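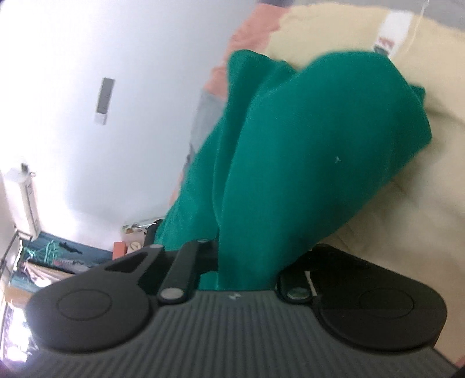 What limits a hand-held gripper when it has to pick up cloth?

Mostly the contact area and the closing angle. Finger force mattered less in our trials than we had assumed in the proposal.

Project report, Josée Dhillon and Brayden MacPherson

1. Purpose
We compared two finger sets on the same hand-held body. Set A is the Melinura paddle, a broad black finger with a circular pad on its face. Set B is the Clidari narrow finger, which has a flat tip and no pad. Both are driven through a pinned linkage, so the fingers swing inward as they close.

2. Method
Each set was used for 26 grasps on a soft green cloth, heaped before every attempt. A grasp counted as good if the cloth stayed in the fingers for 8 seconds after lifting. Video was saved from the camera on the tool, and frames with motion blur were removed by hand. Of 2000 frames sampled, 1377 were kept.

3. Results
Set A held the cloth more often than Set B. Most Set B failures were slips at the tip during the lift. Set A failed in a different way - the paddles pushed the heap forward when the approach was too shallow. Approaching from directly above a fold reduced this.

The paddles also block part of the camera view near closing. We could not always tell from video alone whether one layer or two had been gripped.

4. Remaining work
The linkage pins on Set A should be checked for play before the October trials. Force readings from the Trarnura controller drifted between sessions and are left out of this report.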